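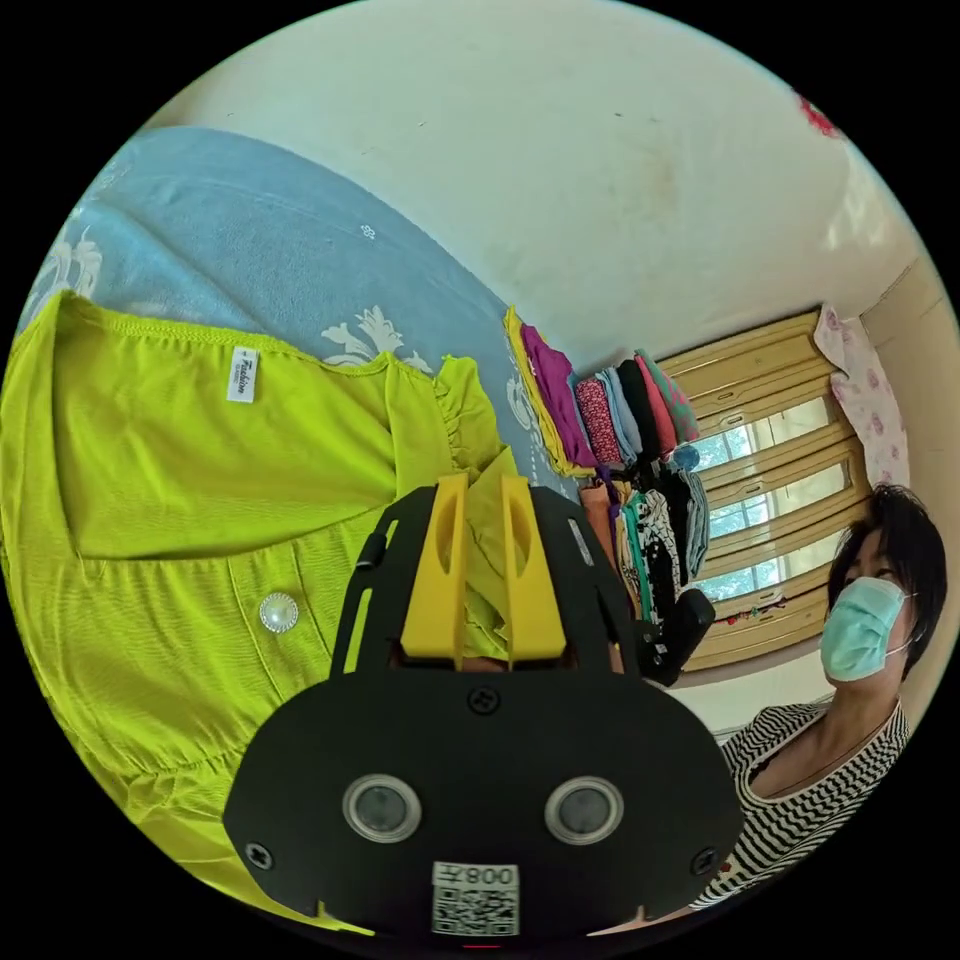
Ceter hand-held gripper, garment work: reinspection checklist after the stuck-finger report

Site: Plitesgate
Date: 2018-08-26
Units: pair 008
Supplied by: Deltum
Last serviced by: Hallgrímsson
Result: conditional. See items 4, 6, 7 and 11.

Reason for reinspection

An operator reported that the fingers on one unit stayed shut on a sleeve after the trigger was let go. She used her free hand to open them and got the skin of her thumb caught in the slot of one finger. Small bruise, no cut, first aid not needed. Deltum's reply by email was that the fingers "cannot hold without trigger pressure." Hallgrímsson's service note for the same pair says "no fault found." I have read both and I don't think either one answers the report. The service note doesn't say what cloth was used in the test, or whether any was used at all.

Marks used: OK, FAIL, OPEN (can't be decided with what we have), N/A.

Part A. Unit on the bench, power off

1. Faceplate screws present and tight. OK
Comment: The lower corner screws took a small extra turn on one unit. Marked with paint so we can see whether they move again. The service note claims all screws were set to torque. Maybe they were, once.

2. Frame and side arms free of cracks. OK
Comment: Looked at under the bench lamp, both sides. There is a scuff on the inside of one arm. Ran a fingernail over it and felt nothing.

3. Finger slots free of burrs. OK
Comment: Wiped with a cotton ball, no snags. The slots are still wide enough to take a pinch of skin, which was true on the day they were delivered. I asked about this in April and was told operators have no reason to put a hand there. They do have a reason, when the thing won't open.

4. Fingers return fully open when the trigger is released. FAIL
Comment: Ran 100 open-and-close cycles on each unit with nothing between the fingers. Full return every time. Then did the same with a folded strip of ruffled knit. The second unit came back short twice, both times with a gathered seam in the slot. It looks to me as if the cloth bunches into the slot and holds the finger. I can't prove it, and I would like somebody to try before we are told again that it can't happen. A bench test on empty fingers passes a unit that fails on a blouse.

5. Sensor windows clean and unbroken. OK
Comment: Lint along the lower rim of one window. Cleaned.

6. Labels readable and correct. FAIL
Comment: The pair number reads fine. The code scans. The character for the hand does not help anyone on this crew who doesn't read it, and the sheet in the case has left and right swapped compared with the stickers. When the report came in we lost most of a morning working out which unit it was about. Wants a plain L and R, large, on both faces.

Part B. Unit on the bench, power on

7. Indicator light agrees with the state of the unit. OPEN
Comment: The quick card says red means fault. The long manual says red means recording. Deltum has been asked which and sent us the quick card again. Until this is settled the light is no use as a safety sign and no one should be trained to rely on it.

8. Logged finger position matches actual position. OK, with a doubt
Comment: The log from the reported session has 423 closures in it and every one is shown with a matching opening. I take that to mean the log records the trigger being let go and fills in the rest. If it measured the fingers there should be at least one odd entry. Hallgrímsson used this same log as evidence that there was no fault. I would not.

9. Cut-off stops the unit from any trigger position. OK
Comment: Tried half pressed, fully pressed, and released. Note that the cut-off does not open the fingers. The training slide implies it does. Slide needs to be changed before the next group goes through.

10. Casing temperature after a long run. OK
Comment: Warm by hand after a full battery. Didn't have the probe with me, so there is no reading.

Part C. At the work

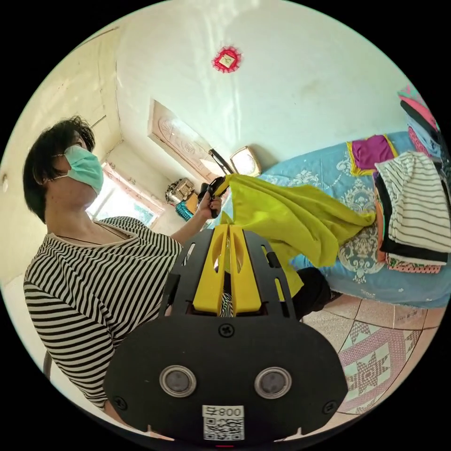

11. Hair, cords, jewelry and loose clothing clear of the fingers. FAIL
Comment: Entanglement is the part of the old checklist I trust least, as it was written for fixed machines with a guard between them and the operator. Here the tool goes wherever the hand goes, and during garment work the hand comes up to chest and neck height over and over. The operator is wearing a thin dark cord at the neck while the raised gripper holds a corner of the yellow-green cloth. On the old form this would pass, because the old form only asks about "hanging jewelry" and a short cord arguably isn't hanging. I would take it off. With item 4 still failing, anything the fingers can close on near the throat is a problem, and a breakaway clasp should be the least we ask for.

12. Mask worn properly and ear loops flat. OK
Comment: Not a gripper matter strictly, but loops are loops. Fits under the same rule as cords. Add to the form.

13. Sleeves fitted at the wrist or pushed up. OPEN
Comment: The form says "fitted" and gives no measure. Everyone passes. An item that everyone passes should be rewritten or dropped.

14. Both hands accounted for. OPEN
Comment: With two units in use there is no free hand, so the instruction to "release stuck cloth with the free hand" means putting one unit down first. On a bed there is no good place to put it down. It will slide, or be set on the cloth being folded. I have asked for a hook or a stand and been told it would slow the work. No figures came with that answer.

15. Work surface stable and at a sensible height. OK for short runs
Comment: Operators work standing and seated. Seated is easier on the back but brings the tool closer to the face. The form assumes standing.

16. Floor clear, with no cloth underfoot. Check at start of each run
Comment: Tile and fallen cloth do not go together. Waiting garments should be on the far side of the bed or on a shelf, clear of the route to the door.

17. Daylight and glare. OK
Comment: Deltum asks for window light behind the operator to be avoided for the sake of the recordings. My interest is whether the operator can see the fingertips. She says she can.

18. Operator knows the stuck-finger drill. FAIL
Comment: Asked for the drill cold, with no paper. The answer was "pull it off." That is what caused the bruise, and it is also what the quick card says to do.

Drill until further notice

Let go of the trigger.
Press the cut-off.
Lay the unit down on its back.
Spread the fingers from the outside of the frame, using the plastic wedge. Keep skin out of the slots.
Draw the cloth out along the slot, never across it.
Write down the cloth, the seam and the unit. "Got stuck" by itself will be sent back to you.

Paperwork

19. Service history complete. FAIL
Comment: The Hallgrímsson invoice lists a spring change on work order 697. The service note for the same visit lists no parts. One of these is wrong. If the spring was changed, I want to know why, when no fault was found. If it wasn't, we have paid for it.

20. Earlier reports of the same kind. OPEN
Comment: Two operators told me they have had cloth stick before and never wrote it up, as it came free with a tug. So the count of one in the incident book is too low and shouldn't be quoted to anyone as a rate. Deltum has quoted it.

21. Supplier's fix. Not accepted
Comment: The offer is a firmware update that opens the fingers "more assertively." A stronger opening may well pull a gathered seam tighter into the slot. No test on ruffles, lace or ribbing was sent with it. Please send one.

Conditions for use

First unit may be used on flat items only: sheets, towels, plain shirts.
Second unit tagged out until item 4 passes with cloth in the fingers, same strip, same number of cycles.
No neck cords of any length. Wedge to be kept within reach of the operator and not in the case.
Items 7 and 8 go back to Deltum with this sheet attached. A reply that repeats the quick card will be filed as no reply.

Recheck when the spring question has been answered in writing.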